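PADHOLM – A two-armed robot put together in a shared workshop will be shown to the public in January, and the people who built it would like visitors to keep their expectations low.

The machine, called Vusesent, is the work of five members of the Grudgate workshop. They will run it in the main room from Monday evening, starting at 7pm. Entry is free. There will be no speeches and no claims that it will be doing anyone's housework soon.

"I joined this build because I thought it was a bad idea and I wanted to be there when it was dropped," said Sutrisno Subramaniam, who looks after the wiring. "I still think parts of it are a bad idea. The arms are good. What people say about arms like these is mostly rubbish."
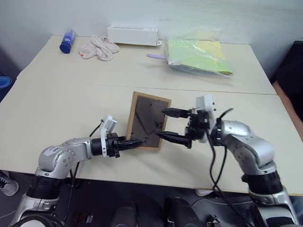
The group set itself one household job, handling a picture frame on a table, and has refused to add a second until the first is dull to watch. Members say they were put off by the short films that other home builders post online, in which a robot folds a shirt or pours a drink once and the maker never mentions how many goes it took.

Grudgate will do it the other way round. Every try is written down by hand, good or bad, and the notebook will be left open by the door on the night. The group has set a target of 700 tries before it will quote any success rate at all. It has not got there, so this release does not contain one.

"You can get a lovely film out of a machine that fails all day," said Qistina Wibisono, who keeps the notebook. "I've been going to maker fairs since 2009 and I have sat through plenty of them."
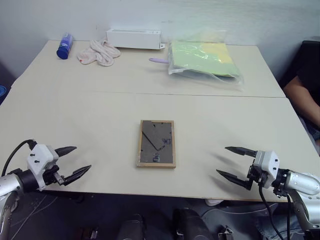

Picking the job took longer than expected. Tirta Sopacua wanted something flat, stiff and cheap to replace, and argued against cups on the grounds that everybody does cups. A small frame with a thin light wood border, lying face down with its grey backing showing, looks like an easy thing to deal with until a pair of narrow black fingers has to get hold of it from each side. Sopacua's view is that the public should be shown tasks of this size, and left to judge for themselves how far off the robot butler is.

The money has been treated with the same suspicion. The members agreed a ceiling of 1200 pounds for everything apart from the arms, which came second-hand through Pangaribuan, a parts dealer, and were paid for separately. So far 680 pounds of that has gone, a good share of it on cable and on replacing cable. Ataberk Ersoy, who wrote the control program, has asked for it to be recorded that he warned the others about cable in the first week.

Ersoy is also the member least keen on the word "learning". The program gets better at some things and worse at others, he says, and a change that helps in the morning can spoil the afternoon. He will be on hand to explain this to anyone who asks, at whatever length they can stand.

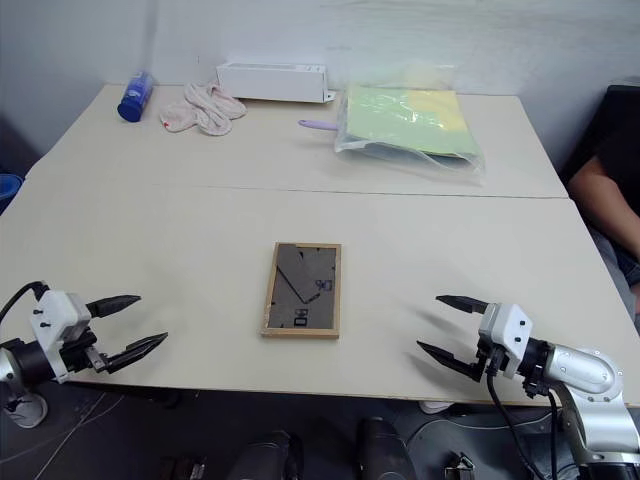

Visitors on the night will be able to stop a run at any time and ask for it to be done again from the start. They may also bring a frame of their own, provided it has no glass in it and they don't mind it getting marked. The group makes no promise that a strange frame will go well – Subramaniam has already said he expects it to go badly.

Anyone thinking of a similar build at home is welcome to look through the wiring notes and the list of parts, including the parts that were bought by mistake. Copies will be on the side by the kettle. The group does not sell kits and has no plans to start.

Dimas Ngui, who handles bookings, asks people to let the workshop know if they are coming, as chairs are limited. Children are welcome with an adult and must stay behind the tape while the arms are switched on.

Press contact: Dimas Ngui, Grudgate workshop, Padholm. Reporters who want to see a run before the open evening can arrange a visit, and should allow for a long one.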